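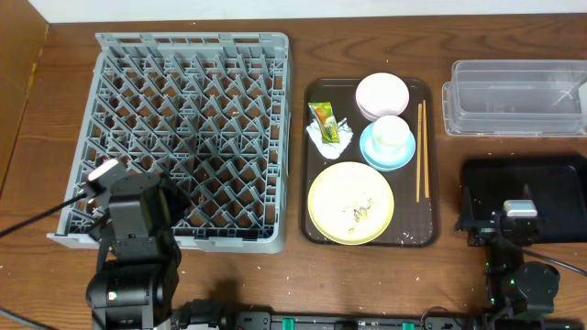

Wornville fixture list, spring half: rescheduling question

touchline_six
The league office moved our cup semifinal again, third time this season, and I want to check my reading of the rules before the club replies. Section 9 says a postponed cup tie has to be replayed "on the next open date." It doesn't define an open date. The current bracket reads like the gray dish rack on that table, a grid of diamonds with nothing in any of them. Wallness and Kosuvari both have a league game on the Sunday the office picked, so one of the two competitions has to give way. Which one has priority?

halfback27
League has priority. Section 4, second paragraph. A cup tie can't displace a league fixture unless both clubs consent in writing. Did Kosuvari consent?

touchline_six
Not that I know of. Our secretary has the notice and it only says "rescheduled by the office." No mention of consent from either side.

halfback27
Then the notice is defective. Reply citing Section 4 and ask for the written consent. Don't argue about the date itself or you've accepted that they can set it.

northend_ref
Disagree with the above. Section 4 covers a club asking to move a tie. When the office moves one for ground or officiating reasons, Section 11 applies and consent isn't required. They only need to give six days' notice. I've worked two matches this season that were moved that way and neither club signed anything.

halfback27
Section 11 is headed "Unplayable grounds." What was unplayable? The pitch at Hjaltadóttir Park had a league game on it the same afternoon.

northend_ref
The heading isn't part of the rule. The text says "ground, officials or other cause." The third one is broad. You may not like it, but it is in there.

halfback27
"Other cause" after two specific items is normally read as something of the same type. Ticket sales or a clash with another event wouldn't qualify.

gate_b
Does anyone know what the cause was? We were told at the turnstile there was a problem with the stewarding numbers. The upper limit with the current certificate is 4000 and they can't open the east side without more stewards. If they close the east side it drops to 900, and away fans don't get a section at all.

touchline_six
First I've heard of stewarding. The notice gives no cause.

northend_ref
If it was stewarding then I'd call that a ground matter. The certificate attaches to the ground.

halfback27
The certificate does. The roster doesn't. Hiring stewards is the home club's job under Section 7, and failing to do it is a breach by the home club. It isn't grounds for the office to move the tie at the visitors' expense.

gate_b
It's a neutral venue, so who is the home club?

halfback27
First name out of the draw. That was Kosuvari.

northend_ref
For league games, yes. For semifinals at a neutral venue the office is the match organizer. See the cup supplement, page 6. That puts stewarding on the office.

halfback27
I don't have the supplement. If that is what it says, I withdraw the point about Kosuvari. The point about Section 11 stands, and it's stronger, as the office would be relying on its own failure.

touchline_six
I have the supplement open now. Page 6 says "the League shall act as organizer for semifinal and final ties." It also says a semifinal may be moved "once" without consent. This is the third move.

northend_ref
Does it say once per tie or once per season? Mine is last year's copy and it doesn't have the word "once."

touchline_six
"Once in respect of any tie." The first move was in March and both clubs signed for it. The second was by the office alone. So by my reading the allowance was used on the second one, and this one needs signatures.

halfback27
Agreed. Cite that line and leave Section 4 as the fallback.

northend_ref
With the new wording I agree on the third move. I still think you're wrong about Section 11 in general.

wallness_away
Practical question. I have a bus booked for the old date. The deposit is gone if I cancel after Wednesday. Is there any refund route through the league?

gate_b
Match tickets only. Travel isn't covered. Ask the bus company if they'll carry the deposit to a new date, ours did after the second move.

wallness_away
They want the new date in writing before they'll do that.

touchline_six
I'd wait for the office to answer before giving them one. Our letter goes out tonight with the page 6 wording quoted in full. I'll post the reply when the secretary gets it.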